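Print this article | E-mail this article

The patience of sorting

15/09/2022
By the Roreck features desk

On the second floor of a former button factory in Dresten, the loudest thing in the morning is the coffee machine. People here are teaching robots to sort and handle electrical parts, and they do it by moving the arms themselves, again and again, while a computer records.

The project is called Stivovell. It started in January with one table and a simple question: how many good examples does a learning system need before it can pick up a small part with wires on it? A steel cube is easy. A part with two thin wires is a different animal, because the wires never lie the same way two times.

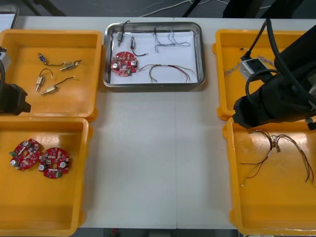
One recording is called an episode. The operator holds a pair of handles, the two arms follow, and the episode ends when the part is in its correct place. Then the parts are mixed again and the next one begins. A full shift gives 48 episodes if all goes well, and it does not always go well. A plug gets caught on a rim, a wire slides under a board, somebody presses the wrong pedal.

I asked if the bad episodes are thrown away. Some are. But the team keeps those where the operator made a mistake and then repaired it, for they believe the system must also see how to get out of trouble. This was for me the most interesting thing of the visit. In the first weeks they kept only the clean work, and the trained arms were elegant until the first small error. After that they just stood and trembled. 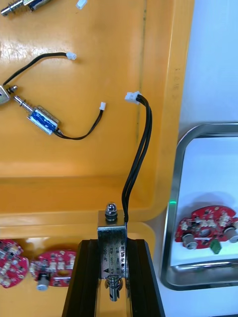 A solenoid held in the black fixture, seen from the robot's wrist.

Every episode is checked by 2 persons who have not recorded it. They mark where the grasp begins and where it ends, and they write one sentence about the task in plain words. It is slow work, and they do not always agree. Is a grasp finished when the fingers close, or when the part leaves the tray? The discussion on this point took 3 meetings.
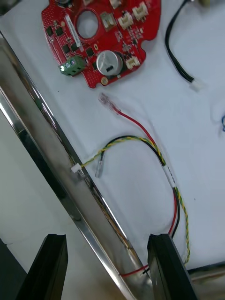
The hardest material remains the cable. A partner workshop, Rozīte, builds harnesses by hand and gives advice on how an experienced worker touches them: close to the connector, never in the middle. The operators tried to copy this habit, and the recordings became shorter and calmer. Next the team wants to change the light and the position of the trays between episodes, so that the system does not learn the table by heart.

Contact the editors | © 2022 Roreck | Back to top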